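Print
E-mail

Wednesday's wobble on the Renby bench

Well, we found our first proper fault with the hand-held gripper, and I'm the one who found it, so I get to write it up! I was 82 grabs into a planned 172 when the left finger started closing a hair late. You can't really see it happen. You feel it in the trigger, a sort of mushy bit before it bites, and then the bottle leans over (and twice it went right over and rolled onto my foot).

My first guess was the rubber pads, so I swapped them. No change. Then I blamed the screws, and yes, one had backed out 3 turns, but snugging it up only bought me a few more good grabs. The real culprit was a hairline crack in the linkage, down inside the handle where you'd never look.
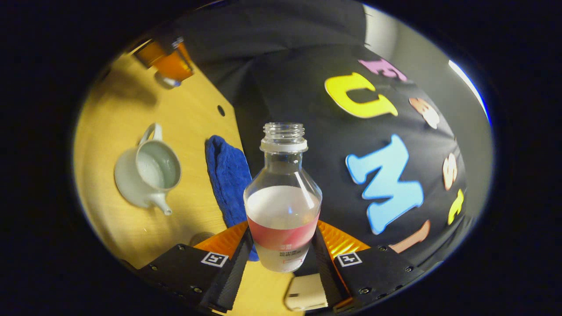
Torkeck are sending us a new linkage, and until it gets here please leave the Stusalville unit in its case, as it came from the same batch. If your trigger goes mushy, stop and put it down. A cracked linkage can let go all at once, and I like my fingers the colour they are. I've binned everything from grab 82 on, so the Catacutan folder is a bit thin this month, sorry!

Print
E-mail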